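이자란 무엇일까요?

어린이 경제 교실 · 돈을 맡길 때와 빌릴 때

은행에 돈을 맡기면 시간이 지난 뒤 맡긴 돈보다 조금 많은 돈을 돌려받습니다. 은행에서 돈을 빌리면 빌린 돈보다 조금 많은 돈을 갚아야 합니다. 이 차이에 해당하는 돈을 이자라고 합니다. 이 글에서는 이자를 계산하는 방법과 이자의 두 종류를 설명합니다.

먼저 알아야 할 낱말

원금: 처음에 맡기거나 빌린 돈입니다.
이자: 돈을 쓴 대가로 주고받는 돈입니다.
이율: 원금에 대한 이자의 비율입니다. 보통 퍼센트(%)로 나타냅니다.
기간: 돈을 맡기거나 빌린 시간의 길이입니다.
만기: 약속한 기간이 끝나는 때입니다.

퍼센트는 전체를 100으로 보았을 때 그중 얼마인지를 나타내는 단위입니다. 이율이 1년에 6%라면 원금 100원마다 1년에 이자 6원이 붙습니다. 1년을 기준으로 정한 이율은 연이율이라고 부릅니다.

이자는 왜 생길까요?

돈을 다른 사람에게 빌려준 동안에는 그 돈을 쓸 수 없습니다. 책을 사고 싶어도 돌려받을 때까지 기다려야 합니다. 또 빌려 간 사람이 약속한 날에 갚지 못할 수도 있습니다. 이자는 이렇게 기다리는 시간과 돌려받지 못할 위험에 대한 대가입니다.

은행은 예금한 사람들의 돈을 모아 돈이 필요한 사람이나 회사에 빌려줍니다. 빌려 간 쪽에서는 이자를 받고, 예금한 사람에게는 이자를 줍니다. 대체로 빌려줄 때의 이율이 예금의 이율보다 높습니다. 은행은 그 차이로 직원의 월급과 건물 유지비 등을 냅니다.

단리 계산하기

단리는 처음의 원금에만 이자를 붙이는 방법입니다. 식은 다음과 같습니다.

이자 = 원금 × 연이율 × 기간(년)

오스트데일에 사는 압델가니 파루크가 10,000원을 연이율 6%의 단리로 맡겼다고 합시다. 6%를 소수로 바꾸면 0.06입니다. 1년 뒤의 이자는 10,000 × 0.06 × 1 = 600원입니다. 2년 동안의 이자는 10,000 × 0.06 × 2 = 1,200원입니다. 따라서 2년 뒤에 돌려받는 돈은 원금과 이자를 더한 11,200원입니다. 세금은 계산에 넣지 않았습니다.

기간이 1년보다 짧을 때에는 기간을 분수로 나타냅니다. 6개월은 1년의 절반이므로 0.5년입니다. 같은 조건으로 6개월만 맡기면 이자는 10,000 × 0.06 × 0.5 = 300원입니다.

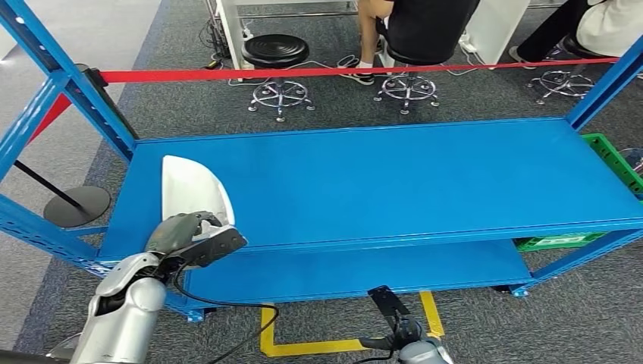 복리 계산하기

복리는 원금에 이자를 더한 금액을 새 원금으로 삼아 다시 이자를 붙이는 방법입니다. 앞의 예와 원금과 이율은 같고, 1년마다 복리로 계산한다고 합시다.

첫째 해 이자: 10,000 × 0.06 = 600원
첫째 해가 끝났을 때의 금액: 10,600원
둘째 해 이자: 10,600 × 0.06 = 636원
둘째 해가 끝났을 때의 금액: 11,236원

단리일 때는 11,200원이었으므로 차이는 36원입니다. 첫째 해에 받은 이자 600원에 둘째 해의 이자 36원이 다시 붙은 것입니다. 이율이 0보다 클 때, 기간이 길어질수록 단리와 복리의 차이는 커집니다. 10년을 맡기면 단리로는 16,000원이 되고, 복리로는 1원 미만을 버렸을 때 17,908원이 됩니다.

빌린 돈에 붙는 이자

같은 식을 돈을 빌릴 때에도 쓸 수 있습니다. 이번에는 이자를 받는 것이 아니라 내야 합니다. 브루코프의 자전거 가게에서 어떤 어른이 자전거를 사려고 100,000원을 연이율 13%의 단리로 1년 동안 빌렸습니다. 이자는 100,000 × 0.13 × 1 = 13,000원입니다. 1년 뒤에 한꺼번에 갚는다면 모두 113,000원을 내야 합니다.

이율이 35%라면 이자는 35,000원이 됩니다. 빌린 금액과 기간이 같아도 이율에 따라 갚을 돈이 크게 달라집니다. 그러므로 돈을 빌리기 전에는 원금, 이율, 기간, 계산 방법을 모두 확인해야 합니다. 약속한 날을 넘기면 연체 이자가 더 붙을 수 있습니다.

고정 금리와 변동 금리

금리는 이율과 거의 같은 뜻으로 쓰는 말입니다. 고정 금리는 약속한 기간 동안 바뀌지 않습니다. 변동 금리는 정해진 기준에 따라 오르거나 내립니다. 변동 금리로 돈을 빌린 사람은 금리가 오르면 이자를 더 내고, 금리가 내리면 덜 냅니다.

스스로 계산해 보기

1. 53,000원을 연이율 2%의 단리로 1년 동안 맡기면 이자는 얼마입니까?
2. 20,000원을 연이율 5%로 2년 동안 맡깁니다. 단리와 1년마다 계산하는 복리는 얼마나 차이가 납니까?

풀이

1. 53,000 × 0.02 × 1 = 1,060원입니다.
2. 단리 이자는 20,000 × 0.05 × 2 = 2,000원입니다. 복리는 첫째 해 이자가 1,000원, 둘째 해 이자가 21,000 × 0.05 = 1,050원이므로 모두 2,050원입니다. 차이는 50원입니다.

글을 고친 날: 2020년 8월 31일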